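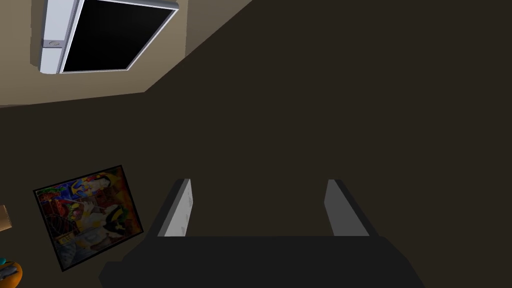

Boondocking talk — Berkholm campground hall, 60 min incl. questions

Start w/ show of hands. Who's never spent a night off hookups?

Water first. 60 gallon fresh tank, 2 people, we got nine days at Ocampo. Navy showers. Dishpan, not the sink.

Batteries — don't get bogged down. Lithium vs lead acid, one slide, move on. Ours ran around 4,000 with the install. Someone will ask.

Gray tank always fills befor you expect. Tell the Stilik dump station story (short version!!)

Leveling blocks. Skip if runing late.

Handout by the door. Coffee after.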